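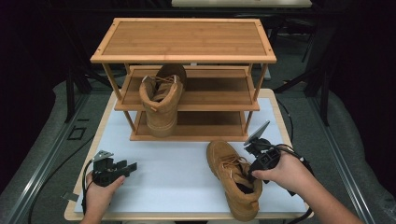

Shoe rack

A shoe rack is a small set of open shelves for keeping footwear off the floor, and I've been writing up household furniture for the Grandmont home pages long enough to have opinions about it. The usual kind has two to four tiers. Bamboo is a favorite because it's light and wipes clean with a damp cloth, though you'll also see pine, steel wire and plastic.

Tier spacing is where most racks differ. Sneakers and flats fit almost anywhere, but ankle boots and work boots need headroom — I measure mine at the collar before I buy anything! The top shelf is the easy answer, and a raised border up there helps keep heels from sliding off.

Suede boots do best standing upright with air moving past them (open sides are great for this). Brush the soles first, loosen the laces, and let wet pairs dry on newspaper before they go on the rack. Please don't park them by a radiator.

Most racks come flat with a bag of screws. My Stedo took me one Sunday morning, and I still go back and tighten the corners now and then.

See also: Boot tray; Shoe cabinet; Entryway bench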